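Pleline Office Skills Pack, four weeks in

I went back and forth on this one for ages, mostly over the price. The Pleline pack is an add-on for humanoids you already own, and it covers the boring stuff: chairs, doors, trash bins, wiping down desks. We got the 90-day license in April and I've been the one babysitting it (lucky me!).

Setup was easier than I expected. You walk the robot through the room once, name your furniture in the app, and off it goes. Trinh Cao in support talked me through the one step I got stuck on, the chair height setting, and was lovely about it.
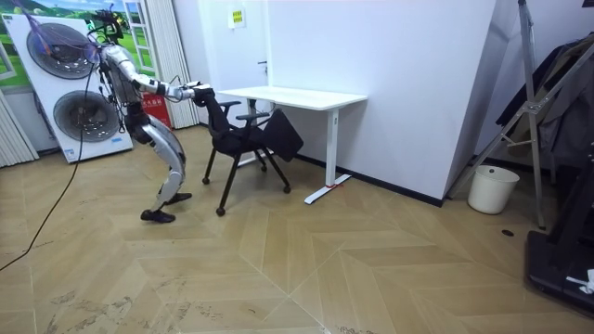
Chair task, both hands on the backrest, knees well bent.

Chairs are the best part of the pack, hands down. It gets low, takes hold of the top of the backrest and leans into it, and it copes fine with casters on our wood-look floor. I did put red tape down by the desk foot, and I'd tell anyone to do the same – desks creep!

Doors are so-so. Lever handles okay, round knobs forget it. And the app logs me out constantly, which drives me nuts.

I'd still renew at $254. The bigger Tufa bundle has 128 skills and I can't imagine using half of them. 4 out of 5 from me.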